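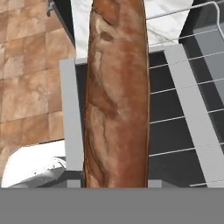
Valentina Vergara
Contributing writer, nature and wildlife

Hortensia Troncoso has studied the frogs of the Yáñez valley for 10 years, and she still goes out at night with the same notebook. "The males call from under the stones," she told me. "If you walk too fast, they stop, and you wait."

Her list for the valley now has seven species of amphibians. Four of them live only above the tree line, where the streams are narrow and cold. In December she and her colleague Maximiliano Villalba marked 321 adults of one stream frog.

I asked her what worries her most. "The trout," she answered. "They eat the tadpoles. In the upper pools there are no trout, and there we find young frogs every summer."

Villalba is more worried about the water. "Two springs were dry last year," he said. "I don't know yet if it is a bad year or something longer." They will visit both springs again before the snow.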